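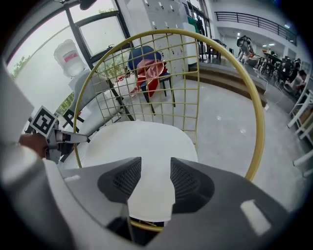
*Rullodia wire-back chair: round gold-colored back, white molded seat*

## Rullodia Wire-Back Chair

I've been selling chairs for 13 years and I still get a little silly over this one! The back is a big gold-colored circle filled in with a grid of thin wires, so you can see straight through it, and a small room stays feeling open even with a few of them in it (I put two by my own window and never felt boxed in). The seat is white, smooth and a bit shiny.

Josué Pimentel drew it for our Dollo line, and he fussed over that circle for months. I'm glad he did – your shoulders land right inside it.

- Holds up to 300 lb
- Comes in one box, legs separate
- Hex key included
- Indoor use only, please
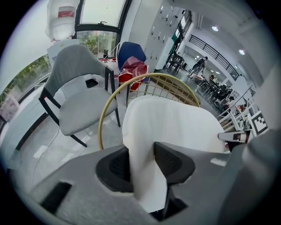
*The gold wire back with a white cloth in front, gray and navy chairs behind*

**Keeping it clean.** A soft cloth, lukewarm water, a drop of dish soap. Do the seat first and then go along the wires one way, then the other. It takes me around five minutes with the radio on. Skip the scouring pads, they'll scratch the finish.

**Mixing it up.** I love it next to upholstered chairs! Gray is the easy choice, and navy with gold is my favorite by a mile.

**Price.** $525 for a pair, $1000 for a set of four. The next batch leaves the Undimano workshop in March. Seat pads are sold separately, and if you want one in a special color, write to Jeferson Barros at the Araújo store and he'll send you fabric samples.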